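Kapitel 6

# Flächen, Fugen, Kanten -- Arbeitsplätze planen und pflegen

Stand Mai, Rohfassung für den Kurs. Seitenverweise kommen noch.

Worum es geht: die Arbeitsfläche. In den Kapiteln davor war viel von Licht und Luft die Rede, von Stühlen auch. Die Platte selbst kam zu kurz. Dabei liegt auf ihr alles, was im Betrieb angefasst, gemessen, verpackt, unterschrieben wird. Wer sie falsch plant, merkt es meist erst nach Wochen -- dann aber jeden Tag.

**Lernziele**

- Begriffe sicher verwenden: Platte, Stoß, Fuge, Vorderkante, Greifraum
- Greifraum einer sitzenden und einer stehenden Person skizzieren können
- Oberflächen nach Glanz, Farbe und Reinigungsaufwand beurteilen
- einen einfachen Pflegeplan aufstellen

## 6.1 Ein Fall zum Einstieg

Firma Kofler, Kleinteilemontage, zwei Räume. Umzug in eine neue Halle. Bestellt wurden 83 Tische, alle gleich hoch, alle gleich tief. Begründung im Protokoll: einheitliches Bild. Nach dem ersten Monat lagen dem Betriebsleiter Lorenz Pfister 173 Meldungen vor. Schultern, Nacken, Blendung durch die Platten, Schrauben in der Fuge. Letzteres klingt banal, hat aber die meiste Zeit gekostet.

Pfister ließ zunächst die Tische stehen und änderte nur die Belegung. Große Leute an die Packplätze, wo gestanden wird, Feinarbeit auf Podeste. Halbe Lösung. Die Blendung blieb, weil die Platten hochglänzend weiß waren und das Deckenlicht genau im Blickfeld spiegelte.

Die zweite Lieferung kam von Ukwood. Matt, hell, gedeckter Ton. Teurer in der Anschafung, aber die Meldungen zur Blendung hörten auf. Die zu den Fugen nicht, dazu gleich mehr.

> **Merke:** Erst die Tätigkeit aufnehmen, dann die Platte bestellen. Umgekehrt wird es teuer.

## 6.2 Farbe und Glanz

Faustregel: Die Fläche soll heller sein als der Boden und dunkler als das Papier darauf. Reines Weiß ermüdet, Schwarz schluckt jedes Kleinteil. Beige, Hellgrau, helles Holz -- damit kommt man in den meisten Räumen gut hin. Auch die Wand dahinter zählt mit. Starker Kontrast zwischen Platte und Wand heißt: das Auge muss bei jedem Aufblicken neu anpassen. 

Glanzgrad. Matt ist fast immer richtig. Nachteil: Abrieb und Wischspuren bleiben eher sichtbar, und Scheuermittel machen aus matt mit der Zeit fleckig.

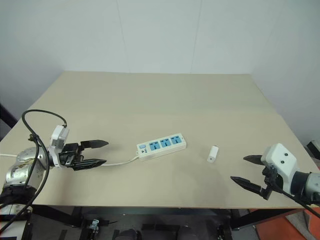 *Abb. 6.1: Helle, matte Platte vor hellgrauer Wand. Quer verläuft die Fuge zwischen zwei Plattenteilen; rechts der Mitte leichte graue Wischspuren.*

Zur Fuge. Zwei Teile statt eines großen sind leichter zu transportieren und einzeln zu tauschen. Preis dafür ist der Stoß. Liegt er im inneren Greifraum, bleiben Unterlagen hängen, sammelt sich Staub, kippt der Stift. Also nach hinten damit, in den äußeren Greifraum. Oder füllen. Füllmasse hält nicht ewig, muss in den Pflegeplan.

Donnie Purves, der bei Trornwood die Werkstattausstattung betreut, lässt seine Auszubildenden mit geschlossenen Augen über den Stoß streichen. Was der Finger merkt, merkt auch das Werkstück. Grob, aber als erste Prüfung brauchbar. Danach Haarlineal.

## 6.3 Der Greifraum

Drei Zonen, von vorn nach hinten:

1. **Arbeitszentrum.** Direkt vor dem Körper, beide Hände, Blick darauf. Hier passiert die eigentliche Arbeit. Nichts ablegen, was nicht gerade gebraucht wird.
2. **Innerer Greifraum.** Mit angewinkeltem Unterarm erreichbar, Ellenbogen bleibt am Körper. Werkzeug, das mehrmals in der Minute dran ist.
3. **Äußerer Greifraum.** Gestreckter Arm, Oberkörper bleibt ruhig. Vorrat, Ordner, Selteneres. Was dahinter liegt, gehört ins Regal.

Die Zonen sind Bögen, keine Rechtecke. Deshalb sind die hinteren Ecken eines rechteckigen Tisches für eine einzelne Person so gut wie nutzlos. In der Praxis landen dort Kaffeetassen und alte Lieferscheine. Bei Kofler wurden die Ecken später mit Ablagen von Urkex besetzt, mit gemischtem Erfolg.
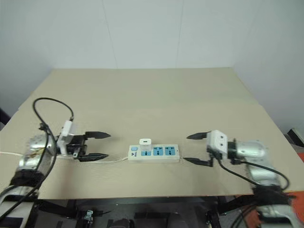
## 6.4 Pflegeplan

Kurz halten. Ein Plan über drei Seiten wird nicht gelesen.

- täglich: feucht abwischen, Fuge mit trockenem Pinsel
- wöchentlich: Flecken einzeln, milder Reiniger, nie mit der rauhen Seite vom Schwamm
- monatlich: Stoß prüfen, Schrauben am Gestell nachziehen
- jährlich: Kanten ansehen, lose Kantenbänder ersetzen

Wer unterschreibt, steht im Plan. Mit Namen, "das Team" reicht nicht. Trornwood führt für jede Platte eine Karte, zuletzt waren es 244 Karten im Kasten -- aufwendig, aber bei Reklamationen Gold wert.

**Aufgabe zur Vorbereitung:** Den eigenen Arbeitsplatz im Maßstab 1:10 zeichnen, die drei Zonen eintragen, die Fuge ebenfalls, falls vorhanden. Skizze mitbringen, wir brauchen sie in 6.5 für die Berechung der Tischtiefe.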